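Ranger la cuisine de ma grand-tante

Publié dans Maison, 4 commentaires

J'ai passé la plus grande partie d'octobre à vider la cuisine de ma grand-tante, à l'étage de l'ancienne épicerie Trương. La maison date de 1874 et la cuisine n'a presque pas bougé depuis que je suis enfant. Mon cousin voulait tout faire enlever par une entreprise. Thoa Trình, ma mère, a refusé, et c'est moi qui m'y suis collée.

J'ai commencé par le buffet du bas, qui contenait surtout des bocaux vides et des sacs en papier pliés en quatre. Il y avait aussi les notices d'appareils qu'elle n'avait plus, dont celle d'un hachoir Zomedau que je n'ai jamais vu fonctionner. J'ai gardé les bocaux à joint caoutchouc, le reste est parti à la déchetterie en deux voyages.

Les couverts m'ont pris beaucoup plus de temps. Ma grand-tante avait hérité de plusieurs ménagères incomplètes et elle mélangeait tout. Dans le même tiroir, on trouvait de l'inox de cantine, du métal argenté et des fourchettes à huîtres. Quand on mettait la table chez elle, personne n'avait la même fourchette que son voisin et ça ne la dérangeait pas.

J'ai d'abord essayé de trier par motif, mais certains manches sont si usés qu'on ne distingue plus rien. J'ai fini par trier par usage, puis par taille, et seulement après par motif quand c'était possible. Les couteaux à manche collé sont à part, ils ne supportent pas le lave-vaisselle.
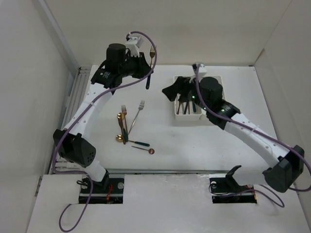
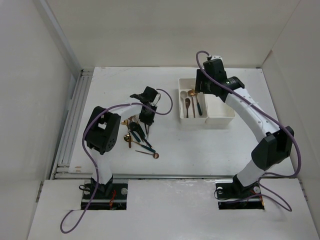 Pour le métal argenté, j'ai suivi le conseil de Cúc Lã, qui tenait autrefois un dépôt-vente : eau très chaude, bicarbonate, une feuille d'aluminium au fond de la bassine, quelques minutes et on rince. Ça marche bien sur les pièces peu ternies. Sur la louche, il a fallu recommencer trois fois et il reste une ombre près du poinçon. Je n'ai pas insisté.

Il faut bien essuyer tout de suite, sinon le calcaire laisse des traces. Chez ma grand-tante l'eau est très dure, la bouilloire en témoigne.

J'avais demandé une estimation pour l'ensemble. Le brocanteur m'a parlé d'environ 3000 euros si les ménagères avaient été complètes, et de presque rien en l'état. J'étais plutôt soulagée, je n'avais pas envie de vendre. On a partagé entre cousins. J'ai pris 6 grandes cuillères dépareillées et la pelle à tarte. Ma mère a gardé les fourchettes à huîtres, alors qu'elle ne mange pas d'huîtres.

Il reste le placard au-dessus de l'évier, où elle rangeait les épices et les médicaments sur la même étagère. J'y retourne mercredi avec des gants et des sacs. Je cherche aussi quelqu'un qui saurait refixer la porte du garde-manger, dont la charnière du haut a arraché le bois. Si vous connaissez un menuisier qui accepte les petits travaux, laissez-moi son nom dans les commentaires.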